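Preparación de la mesa infantil para la actividad de clasificación de alimentos

Guía de procedimiento para el personal de sala. Servicio de Ludoteca y Comedor Educativo Stutstead.

Última revisión: octubre

Objeto de la guía

El presente documento establece el procedimiento para preparar, desarrollar y recoger la actividad de clasificación de alimentos con vajilla de colores. Se dirige al personal educativo de las salas Zivbridge y Bindov, así como al personal en prácticas que colabore en ellas.

La actividad consiste en trasladar piezas de alimento, de una en una, desde la superficie de la mesa hasta un plato o cuenco del color indicado, y en devolverlas después a su lugar de partida. Se trabajan el vocabulario de los alimentos, los colores y las nociones de dentro, fuera y al lado.

Material necesario

Mesa de superficie lisa, preferentemente blanca.
Vajilla infantil de colores claros, con borde elevado.
Piezas de alimento de la caja 537, o alimento natural cuando la programación lo autorice.
Bandeja de reserva para las piezas que no se utilicen.
Paño limpio y pulverizador con agua jabonosa.
Ficha de registro de la sesión.

El material deberá retirarse del armario Sequeira y anotarse en la hoja de préstamo. Cada caja se devuelve completa al término de la jornada.

Elección de la superficie y de los colores

Una superficie blanca y sin estampados facilita que los participantes distingan la pieza del fondo. Se evitarán los manteles con dibujos, los individuales decorados y los hules brillantes que produzcan reflejos intensos.

Conviene que la vajilla y la pieza pertenezcan a gamas distintas. El naranja sobre lavanda ofrece un contraste suficiente y resulta adecuado para las primeras sesiones. Las combinaciones próximas, como amarillo y naranja, se reservarán para los grupos que ya dominen el ejercicio. 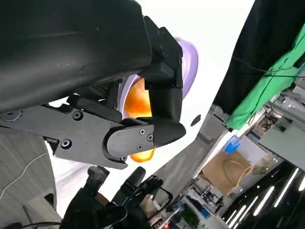 Procedimiento

Paso 1. Limpieza de la mesa. Pase el paño humedecido por toda la superficie y seque a continuación. Revise los bordes, donde suelen quedar restos de pegamento o de plastilina de otras actividades.

Paso 2. Colocación del plato. Sitúe el plato al alcance del participante, apoyado por completo sobre la mesa y separado del borde. El plato debe estar vacío al comenzar. Si se emplean 2 recipientes, deje entre ellos espacio para apoyar la mano.

Paso 3. Colocación de la pieza. Ponga una sola pieza junto al plato. Los demás elementos permanecerán en la bandeja de reserva hasta que se soliciten. En el caso de piezas curvas, como las tiras de pimiento, compruebe que descansan de forma estable y no ruedan al tocarlas.

Paso 4. Presentación. Nombre la pieza y el color del plato con una frase breve: «Ponemos el naranja en el plato lila». Repita la frase una única vez y espere. No se guiará la mano del participante salvo que lo pida o que así figure en su plan individual.

Paso 5. Traslado. La pieza se toma por los lados, se levanta y se deposita dentro del borde del plato.

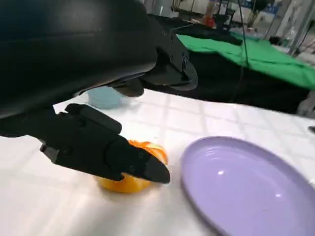
En las piezas translúcidas es preferible sujetar por la parte más gruesa, ya que los extremos ceden con facilidad. Si la pieza cae fuera del plato, se deja donde haya quedado y se reinicia el paso desde esa posición, sin corregir verbalmente al participante.

Paso 6. Retorno. Solicite que la pieza vuelva a la mesa. Este paso forma parte de la actividad y no debe omitirse por falta de tiempo; en tal caso se reducirá el número de repeticiones. La serie completa consta de 9 traslados con sus retornos.

Paso 7. Registro. Anote en la ficha la combinación de colores utilizada, las repeticiones completadas y las observaciones que procedan. Las fichas se archivan en la carpeta de la sala.

Uso de alimento natural

Cuando se trabaje con pimiento, zanahoria u otra hortaliza, el alimento se lavará y cortará en la cocina, nunca en la sala. Para un grupo completo bastan 200 gramos. El personal consultará previamente el listado de alergias e intolerancias. El alimento manipulado durante la actividad no se destinará al consumo y se depositará en el contenedor de orgánica.

No se mezclarán en una misma sesión piezas de juguete y alimento natural.

Recogida y limpieza

Los platos se lavan a mano con agua templada y esponja no abrasiva. Preste atención a los surcos del borde interior, en los que se acumula suciedad. Las piezas de juguete se limpian con agua jabonosa, se aclaran y se dejan secar sobre un paño antes de guardarlas; las cajas cerradas con piezas húmedas desprenden mal olor.

Los platos rayados en profundidad o con el borde astillado se apartarán y se comunicará la baja en la hoja de préstamo. La reposición se solicita antes de las 14:00 para que el almacén pueda tramitarla en la misma jornada.

Documentos relacionados

Ficha de registro de sesión
Hoja de préstamo de material
Normas de uso del armario Sequeira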